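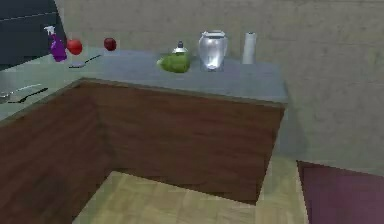 Will a kitchen robot mean fewer people on the shift? At our place it hasn't so far, but it has changed what the shift looks like.

So I work at Flillatby, the staff cafeteria I complain about here way too often, and since November we've had a robot doing the evening counter reset. It puts stuff away, wipes down, moves on to the next counter. Before it got anywhere near us, the Jondier people trained it in simulated kitchens, 500 of them, with the groceries and utensils and paper towels left all over the place (so, my apartment).

What's different for me? I get out on time! My wrists feel better too. But Noelia Escobar and I used to do the reset together, and that was when we caught up on everything, and now she's on deliveries and I'm the one writing up what the robot put in the wrong spot. I had 10 notes on my list last week, mostly spoons. I do miss the gossip.

Adoración, our manager, got us a raise for the extra training, and I'm happy about that. She wants me to take the next course as well, which is two Saturdays, ugh. I'll probably say yes. Anybody else doing this at work? Tell me in the comments!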